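Okby Home Help > Storage and Packing

Double-track zipper bag keeps popping open at one corner
Posted by Socorro Espinoza, Jan 27, 2019

I pack fabric samples flat in large clear zipper bags, Briris brand, from a box of 200. The track closes along most of its length and then opens again at the corner where I started. I lay the bag on a white table against a gray panel wall. Is it the bag or the way I close it?

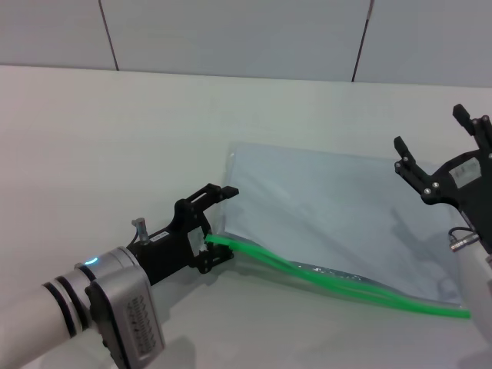

Trygve Ljungberg

Usually the closing method. On a doubled track both ribs have to seat. Pinch the end of the strip flat at the corner, hold it, and run the other hand along to the far end. Then go back over the first inch, which gets the least pressure. Lint in the groove gives the same symptom, so wipe it with a dry cloth first. I have closed 376 bags this way since August and discarded very few.

Work against a plain, light background. A stray thread in the track is easier to spot.
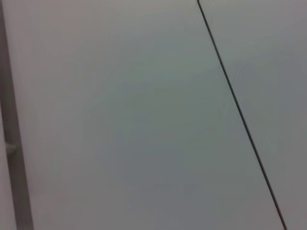 Does it matter which end I start from?

Either end works, provided the starting corner stays pinched until the far end is closed.

Samer Rizk

get the ones with a slider. problem solved

Maite Toledo

Sliders leave a small gap at the stop, so I would not use them for fabric in a damp basement. Agree with Trygve on the corner. Also check the fill: if the contents press against the track, it will open whatever you do. Leave two inches clear and push the air out before closing the last part.

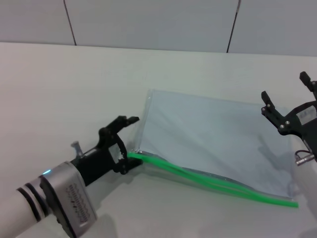
Green zipper strip held at the lower-left corner of the bag.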